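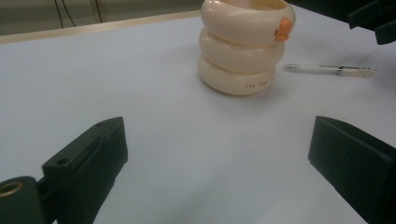 # Rorard two-finger gripper: desk tidying, tested

The chore in this review is the smallest one I could think of that still counts as housework: pick a pen up off a table and drop it in a pen pot. The pot is the cream ringed container with the little orange tab on its top ring. The pen is slim and white with a silvery tip. A person does this without looking. I wanted to know whether the Rorard could do it often enough to be worth the space it takes up.

## Hardware

The kit is a parallel gripper with black fingers, sold by Pramutmont with a mounting plate and a power supply. I ran it on a Stanora bench arm. Assembly took most of a Monday. The finger screws are a good length and the threads are clean. The manual puts the torque table in an appendix and never refers to it from the assembly steps, so I had the fingers on and off 2 times before I found it.

Opening width is generous for a desk job. Closing force can be set in 9 steps. Step 3 holds a pen; step 5 and above pushed a light barrel out sideways if the grip was off center.

## Picking up

A pen lying flat on a pale table is a harder target than it sounds. The barrel is translucent, the shadow under it is thin, and the vision software had to find its edges against a surface of nearly the same brightness. The metal tip was found reliably. The back end was not, and the planner often put the grip point too close to the tip.

Height is the other problem. The fingers have to close very near the tabletop without touching it. With the default clearance they passed over the barrel. I lowered the clearance in software, and after that most misses were sideways.

## Putting away

Lifting a pen horizontally is half the job. The arm then has to turn it upright and lower it through the opening of the pot. With a centered grip this works. With a grip near the tip the pen swings as the wrist rotates, and the end lands on the rim. The software has no regrasp routine. It opens the fingers and reports success.

I logged 1,671 attempts through March. The success rate depended almost entirely on where the first grip landed, and the reported rate was useless until I added my own check at the end of each cycle.

## Compared with the Akbari

The Akbari gripper I used previously has softer pads and tolerates a poor grip better. It is slower and its cable connector works loose. For flat, thin objects I prefer the Rorard. For mugs and anything rounded I would go back to the Akbari.

## Verdict

Mechanically sound, software unfinished. As a bench tool for repeat work with the pen in a known position, I would buy it again. As a machine that clears a desk unattended, it is not ready, and a firmware update that fixes the false success report would be the first thing I'd want before testing it on anything larger.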